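TEXTILES AND CLOTHING CARE
Unit 4 Handout: Knit Fabrics in Everyday Clothing
Instructor: Lilian Muriithi
Lab sections: Naomi Simiyu

Read this before lab. Bring one knit garment you own and a hand lens if you have one.

1. Knit and woven

A woven fabric has two sets of yarns that cross at right angles. A knit fabric is made of loops, each one pulled through the loop before it. The loops can open and close when the fabric is pulled, so a knit stretches even when the yarn itself does not.

Most T-shirts are single jersey, the simplest weft knit. The face shows small V shapes in columns. The back shows rows of half circles. The columns are called wales and the rows are called courses. You will need both words for the lab report.

Jersey curls when it is cut. The side edges roll toward the back and the top and bottom edges roll toward the face. Hems are turned and stitched partly to control this.

2. Rib

In a rib knit, face wales and back wales take turns across the fabric. A 1x1 rib has one of each, a 2x2 rib has two of each. The columns close up against each other at rest and spread when pulled, which gives rib more widthwise stretch than jersey. It also lies flatter when cut. For these reasons it is used at necklines, cuffs and waistbands.
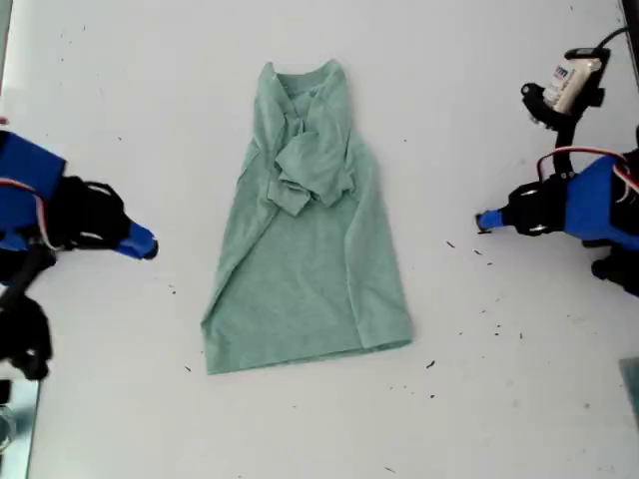 Figure 1. Heathered knit T-shirt with a ribbed collar.

A collar band is usually cut shorter than the neck opening and stretched to fit as it is sewn. If the band is too long it stands away from the neck. If it is too short the shirt puckers below the seam.

3. Heather and solid color

Color can be added at the fiber, yarn, fabric or garment stage. A heather effect most often comes from mixing fibers of different shades before spinning. It can also come from blending two kinds of fiber and using a dye that only one of them takes up well. The surface looks mottled up close and fairly even from across a room.

Do not confuse heather with marl. In a marl, two or more yarns of different colors are twisted together, and the twist shows as short diagonal marks.

4. Weight and shrinkage

Fabric weight is given in grams per square meter. For the lab we cut a square 10 cm on each side, weigh it in grams and multiply by 100. A square weighing 2.25 g gives 225 grams per square meter, a heavy T-shirt fabric.

Knits are stretched lengthwise during finishing, and part of that stretch is let go in the first washes. Cotton jersey tends to get shorter and sometimes wider. Mark your sample before washing and measure between the marks after drying. Shrinkage is the change in length divided by the starting length, times 100.

5. Folding and storage

Heavy knits should be stored folded. On a hanger the weight of the garment pulls on the shoulders and the loops there stay open. Turn the sleeves in over the body first, then bring the hem up toward the collar. Smooth each layer before the next fold.

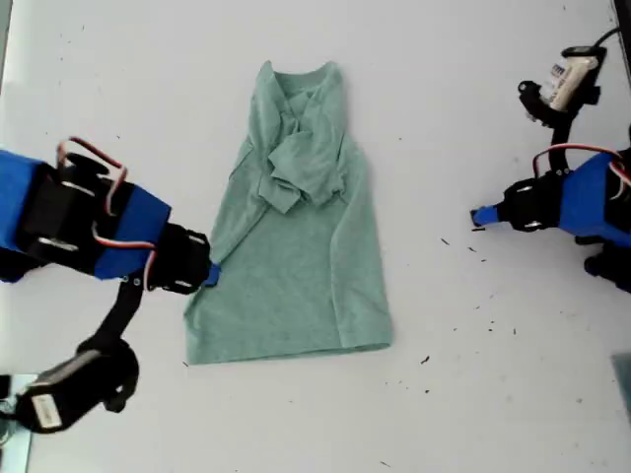
Figure 2. Shirt partially folded, fabric bunched below the neckline and lower half smooth.

Creases in jersey are usually softer than in a woven shirt and many drop out with wear. Sharp creases left for months are harder to remove, so refold stored pieces from time to time.

For lab

Identify face and back on your garment. Count wales and courses over 2 cm in two places and give the average. Sketch one loop. Reports go in the tray outside Room 108 before the next lab.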